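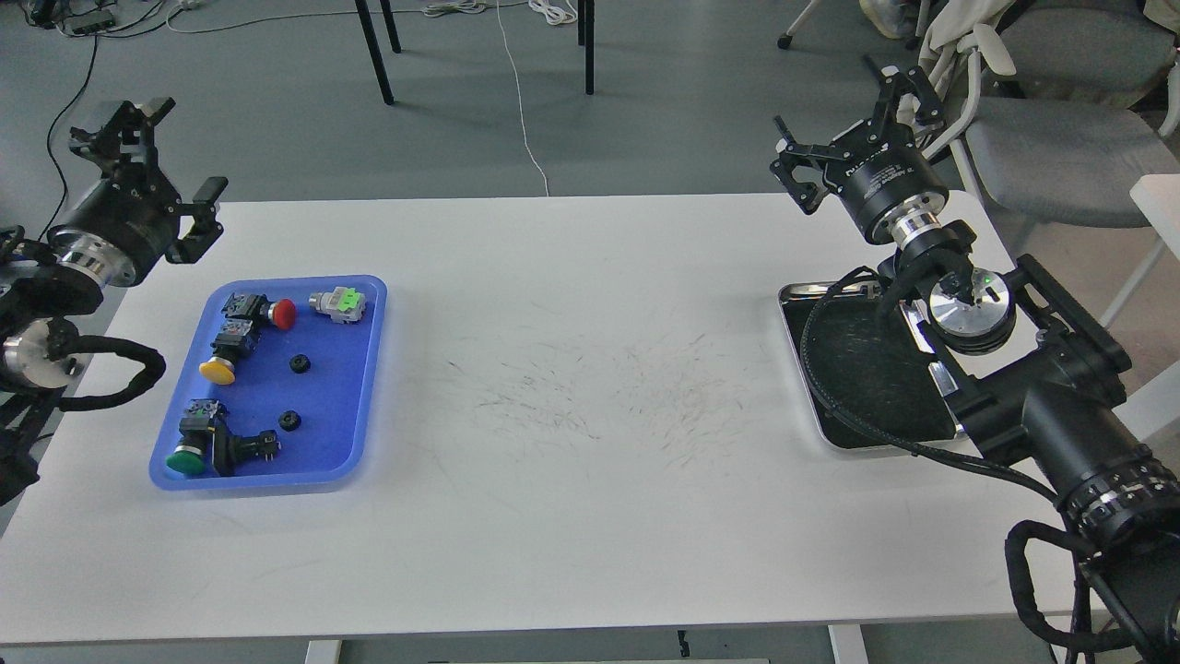

What is the first rule of working at the bench with the arms?
Before either arm is allowed to move, the person on shift must say out loud what it is about to do, and then wait long enough for somebody to object.

That was how the handbook at Nillar began, and I had it by heart before my first week was out, mostly because I was frightened of being asked. I'd come over from Fumstead, where I had spent a good many years packing bathroom fittings by hand and talking all day long to whoever stood next to me, and I didn't suppose a room full of machinery would have much use for a talker. But there it was in black and white, rule one, and it was the only rule I have ever been naturally good at!

The handbook had 52 rules altogether. The woman who trained me had written most of them, on the bus, in pencil, and she was fond of them the way other people are fond of their tomatoes. She had a voice like a school bell and a flask of ginger tea, which she would share with you if you'd read your pages the night before (she could always tell). Some of the rules were very grand, about stopping distances and who might hold the key. Some were so small that you felt silly reading them. Rule nineteen said that a part is to be put down as if its owner were watching. I asked her who the owner was, and she said that would depend on how I put it down, and poured herself more tea.

The job was simple enough to tell my sister about over the phone. Push buttons of the sort you find on a control panel, and an arm on either side of the table, and me looking after the pair of them. Huveck wanted 1,390 moves written up before the end of July, every one with its line in the log, and every line signed by the person who had watched it. Watched was underlined. You weren't to sign for what you'd heard, or for what the arm had done perfectly well the last hundred times.

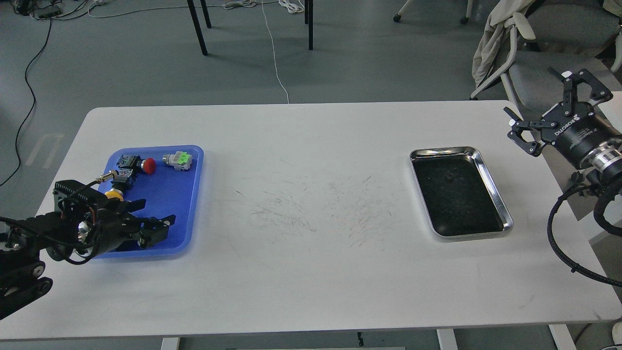
The bench in my second week, with the red button at the top of the blue tray.

I was proud of that bench. I went round it every morning the way she had shown me, cables first, then the trays, then the stop, which you pressed with your own hand even if the last shift had sworn blind they'd pressed it. And I said my piece. "Left arm, going over the blue tray," I'd call, and count four in my head, and off it would go. The evening shift thought it was a great joke. They used to call out "Left arm, going for its bus" when they put their coats on, and I laughed as much as anyone.

I had got as far as line 723 when I broke rule one.

It was nearly six in the evening, I was tired, and my sister's birthday tea was waiting at the other end of two buses. I had said the same sentence so many times that day that it had stopped being words at all, and I thought, well, the room is empty but for me, and who is going to object? So I kept my mouth shut and set the right arm going.

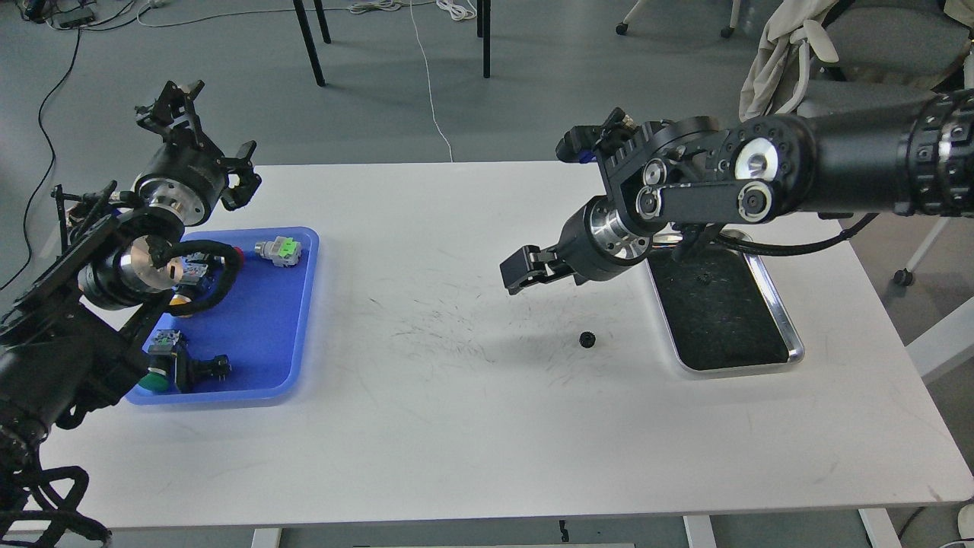 Nothing dreadful came of it, I should say that straight away, before you start picturing ambulances. The arm did what it had been told, and did it very nicely. The trouble was that I hadn't been told, if you see what I mean. With nothing said aloud I hadn't properly decided what I was watching for, and when it had finished and I picked up the pen, I found I couldn't have sworn to a single thing. Had it paused where it should? Had it gone wide of the other arm? I had been looking straight at it and thinking about sponge cake.

I could have signed. I stood there for 10 minutes, by the clock over the door, with the pen in my hand, and missed the first bus. Then I wrote "Not announced, not watched, do not count" on the line and put my initials after it, and went home feeling about nine years old.

She was there before me in the morning, with the log open and her glasses pushed up into her hair. I began on a long apology that I'd been composing since Fumstead station, all about the birthday and the buses, and she let me get a fair way into it before she held up the flask.

"Line 723," she said. "Did you know there are people at Rungrueang who've worked to these rules for years, and I've never once had a line like that back from them?"

I said perhaps they were more careful than I was.

"Perhaps they are," she said. "I'd love to think so." And she gave me the full cup, the one she usually kept for herself. 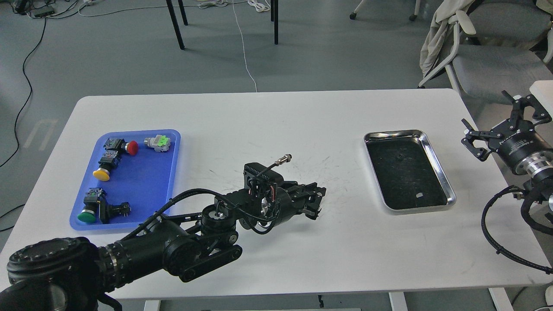

We did the line again together, she and I, with her standing where the objector ought to stand and her arms folded. I called it out so loudly that someone put their head round the door from the corridor. I counted my four. And at three, bless her, she said, "Objection," quite calmly, and pointed at my sleeve, where the cuff button had come undone and was hanging down over the edge of the table.

I did it up. Then I said the whole thing again from the beginning, and she nodded, and I set the arm going and watched it all the way.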